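Landmine clearance treaty regimes

A landmine clearance regime is the set of rules, promises and reporting duties under which states agree to remove buried explosives from land they control. Such regimes sit within the wider field of arms control, but they differ from agreements on missiles or warheads in one respect: most of the work starts after the fighting has stopped, and it is carried out in fields, verges and footpaths by people with hand tools.

Background

Mines were laid in very large numbers in the wars of the twentieth century. Clearance after 1945 was done mainly by army engineers, often without maps, and records of what had been lifted were poor. Later conflicts added to the problem, as mines were scattered by aircraft or laid by irregular forces that kept no plans at all.

Early rules dealt with how mines could be used. They asked armies to mark minefields and to keep records, but left the weapon itself lawful. Campaigners argued that a mine cannot tell a soldier from a farmer, and that marking rules were seldom kept to once a front line moved.
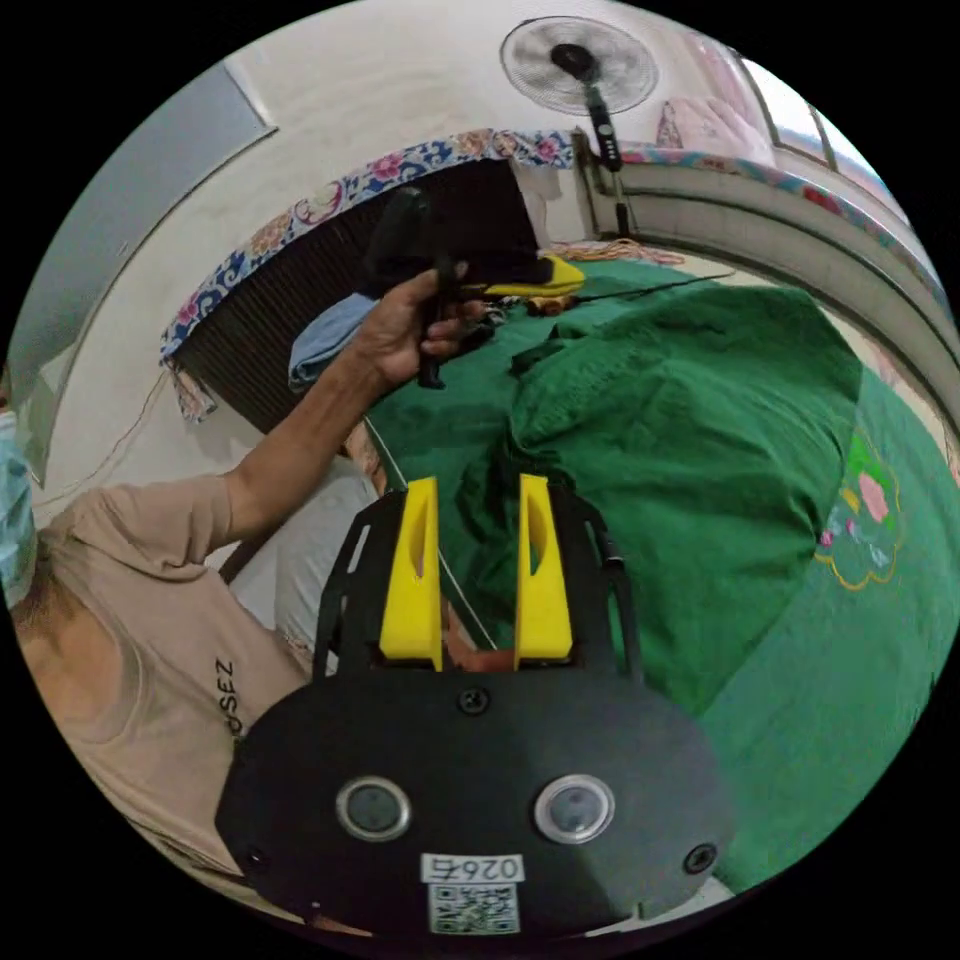 A full ban was agreed in the 1990s. States that join it give up the use, making and transfer of anti-personnel mines, destroy their stocks, and clear the mined areas under their control within a fixed period. Several large military powers have stayed outside it, and vehicle mines are not covered.

Obligations

The duties placed on a member state fall under a few headings. It must find out which areas are mined, or are suspected to be, and fence or mark them. It must report each year on progress. A state that cannot finish on time may ask the other members for an extension, and must say what it has done so far, what is left and how the rest will be paid for.

Members in a position to help are expected to do so with money, training or equipment. Help for injured people is also part of the system — medical care, artificial limbs and support in getting back to work — though the wording is looser than the wording on stocks.

Verification

There is no standing inspectorate. The system relies on yearly reports, questions from other members and the work of outside researchers. Where doubts remain, members may ask for an explanation and, in the last resort, send a fact-finding mission.

The researcher Nelly Londoño set out the case for a stronger system in the Wendevcombe Paper, dated 2019-07-15. She compared 40 extension requests and found that 20 gave no figure for the land still to be surveyed. Her main proposal was a common form for survey results. Critics replied that poorer states would struggle with the extra paperwork.

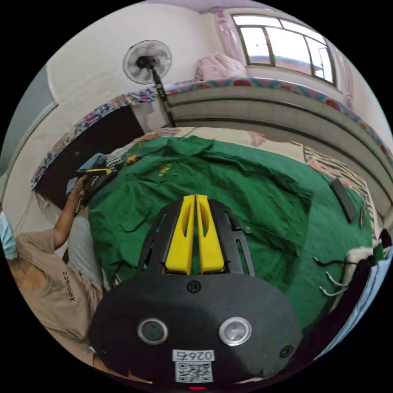
A green shirt with small yellow lettering, and a black smartphone lying face down on it.

The Omoregie amendment, named after the delegate who put it forward, took up part of this proposal. It was discussed at a November meeting and sent back for redrafting. A shorter text, known as the Skendotov draft, kept the common form but made it voluntary for states with fewer than 30 recorded mined areas.

Survey and release of land

Much suspected land turns out to hold no mines. Survey teams first gather local knowledge and old military records, a stage called non-technical survey. Teams then enter part of the area with detectors or dogs. Land is released when there is good evidence that it is safe, and the decision is written down and signed by the national authority.

Common questions 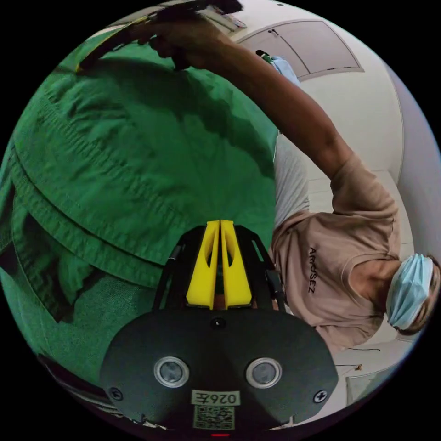 Who pays for clearance when a state cannot afford it?

The duty stays with the state that controls the land, but most of the money in such cases comes from donor governments and charities, usually through a national mine action centre.

See also

Arms control
Cluster munitions
Drivero Protocol
Explosive remnants of war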